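Virnside workshop notebook - bins and bags
January, started just after lunch

Bin corner is getting sorted at last and I am far too pleased with it. The idea is dead simple: the next bag lives on the wall, straight over the bin, so whoever empties it has a fresh one at eye level and no excuse to walk off.
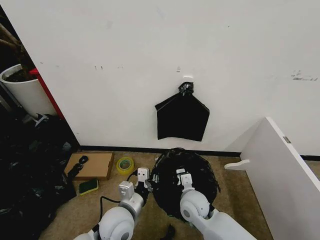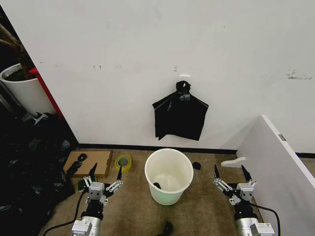
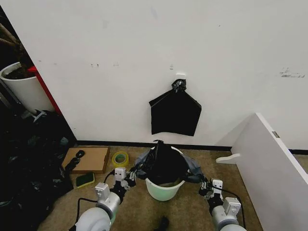 I've been after a proper bag routine since we moved the Orell bench out of the big room, and the hanging trick is the bit I like best. Drawers hide bags. Boxes get things piled on top of them. A single black bag knotted at the neck and hung on a plain white wall can't be missed from the door, and it takes up no floor at all! Only one goes up at a time. I tried three on the same hook and they came down together, so never again.

Size next. The Fultis bags are 78 cm long and we bought a carton of 210, so they had better suit us. They're generous for a small round bin, and I'm glad of it - plenty spare to fold well down over the rim. A skimpy bag slides in the moment anything heavy goes on top (tea bags, wet filter paper, the dreaded offcut of wet felt).

Method I've settled on, for whoever does it next:

Shake the bag open before it goes anywhere near the bin.
Drop the middle in, then pull both sides out over the rim at the same time. One side at a time and it creeps.
Push the bottom down with a fist to let the trapped air out.
Fold the spare over, and knot a pinch of it at the back if it still looks baggy.
Hang the next bag. Don't leave this for later!

Hook notes: the Mac Mathúna sticky ones say wipe the wall first, wait an hour, then load. I waited 40 minutes and got away with it. A bag weighs next to nothing, so I'm not losing sleep.

Still to do
- the big heap of black bags on the floor wants sorting into usable and torn. Usable ones folded flat, please, not stuffed
- packing tape back to the bench drawer
- sponge to the sink, or a new one if it's past it
- scuffs on the wall: try a damp cloth before anyone says the word paint
- second hook by the glue bench, same height

Reorder code for the bags is 1,731 on the Fultis sheet, pinned inside the cupboard door.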